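4. Washing and drying settings

Read section 3 first if the Netska isn't leveled yet. Don't run a load on a machine that rocks.

4.1 Before the first load

1. Pull out the foam block behind the drum. Keep it, you need it for moving.
2. Open the cold tap all the way, then the hot. Check both hoses for drips.
3. Run Rinse Only, empty drum, no soap.
4. Wipe the door seal. Gray smears are normal the first time.

Note: display shows E2 if the drain hose is kinked. Straighten, hold Start till it beeps, carry on. No need to unplug.

4.2 Sorting

Sort by color first, then by weight. Towels on their own. Anything knitted or brushed goes in Gentle, even if the label says it can take more — the Netska spins faster than the old Wokine did and fuzzy stuff pills.

1. Check pockets. Tissues are the worst.
2. Zip up zippers, undo buttons.
3. Turn dark and bright items inside out.
4. New reds: wash alone twice. Then with darks only.
5. Read the care label on anything you haven't washed before. If the label is gone, use Gentle and cold.

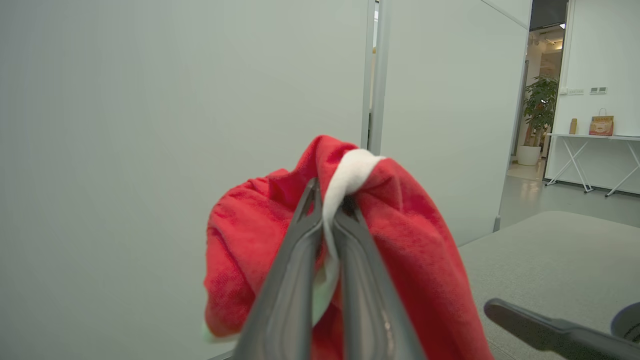 6. Loosen anything balled up before it goes in. A tight lump doesn't rinse and throws the drum off balance.
7. Fill to the line on the door glass, no higher. For Gentle, half that.

CAUTION: No items with gasoline, paint thinner or cooking oil on them. Not even after a hand wash. They can catch fire in the dry cycle.

4.3 Soap

Left drawer is main wash, middle is softener, right is prewash. Yes the numbers on the drawer are in a different order, go by the pictures.

Bright powder: one level scoop, 40 grams. Liquid: fold the little flap down first or it all runs straight thru. Softener never above the MAX mark. Skip softener for towels.

Note: too much suds, machine stops and shows Sd. Leave it. It drains and restarts by itself, dont open the door.

4.4 Spin

Turn the right knob after you pick the cycle. If you turn it before, the cycle resets it.

Towels, sheets — 1,000
Shirts, everyday — 800
Gentle, knits — 475
Curtains — No Spin

If it thumps for more than a minute, press Pause, wait for the click, spread the load out by hand, close, Start.

4.5 Drying

1. Shake every item out. Takes a minute, saves a lot of ironing.
2. Clean the lint screen. Every load, not every week.
3. Pick Low for knits and anything with elastic. Medium for the rest. High is for towels only.
4. Take things out when it beeps. Wrinkle Guard keeps tumbling but it uses power.

CAUTION: Drum and door rim stay hot after High. Keep kids back.

Heavy knits are better flat on the Idemberg rack. Don't hang them by the shoulders, they grow.

4.6 Dye ran onto other clothes

Don't dry anything. Heat sets it. Take out whatever bled, rewash the rest right away on cold with a normal scoop of Bright. Still stained, soak overnight in the tub and go again. Then Rinse Only with the drum empty before the next whites.

Parts list is page 133. For the door lock and the pump filter see section 5.

Revised 19/05/2018, S. Waaka. Corrections to Coralie Dunstan please.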